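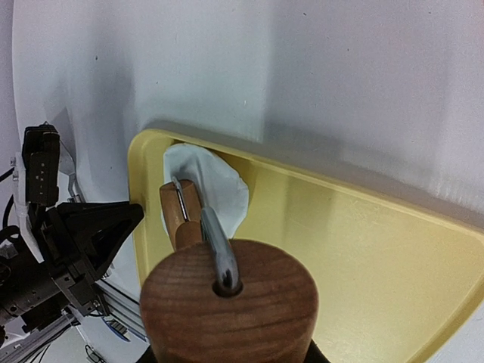 The Great Drawer Amnesty

Every October the Seixas Street Neighbors' Association asks its members to empty one kitchen drawer. Just the one. You know which one it is, and so does anyone who has ever come to your house and asked where you keep the scissors.

The idea was Rosimeire Vasconcelos's. She moved here from a much larger kitchen and spent her first winter unable to open the drawer next to the stove more than three inches. A ladle had turned sideways. She cooked around it until March. When she finally got a butter knife in there and pried the thing loose, she found two melon ballers, a key to a bicycle lock, the manual for a Kurkix bread machine she had given away years before, and a candle in the shape of the number 30. She was 41 at the time and took it personally.

This year's amnesty brought in 939 objects, beating last year's even 900 and falling short of the 1000 that Tarcísio Vieira had publicly promised to celebrate by shaving his mustache. Several of you have accused him of steering donations toward the recycling bin in the final hour. He says he was tidying up. The mustache remains, and we'll say no more about it in print.

Potato mashers did well, as always. It seems every household on the street has one that works and one that came from an aunt. We also took in a great many corn holders, none of them in matching pairs, and a garlic press so stiff that three grown adults passed it around the hall like a pickle jar and gave it back to its owner with our respects. Somebody turned in a single chopstick. Somebody else, two hours later and from the other end of the street, turned in a single chopstick. They did not match, but we sat them together anyway.

The rule, for those who are new, is that anything you bring in goes on the long tables at the Bultum Hall and stays there until closing. You may take home one object for every five you leave. This was meant to shrink the total amount of stuff on Seixas Street. It has mostly moved it across the road. The avocado slicer that started out at number 12 has now lived in four houses, and as far as we can tell has never met an avocado.

A word about the mystery table. We set it up for things whose purpose could not be agreed on, with a pad of paper for guesses. The long winner was a spring with a cup on one end, which drew guesses from "egg thing" to "other egg thing" before a visitor from the Imamow building told us it came off a storm door. Please check your drawer for parts of your house before you bring them in.

Leftovers have gone to the thrift store, which took them with the expression of people who have met us before. Anything sharp was wrapped in newspaper and labeled. Anything labeled "sharp?" with a question mark was wrapped twice.

Next October we'd like to try the hall closet. Rosimeire is in favor. Tarcísio has asked for a year to prepare, and would like it known that the tennis rackets are staying. If you left a blue casserole lid at the hall, it's in the office, and we would love to hear that you also have the casserole.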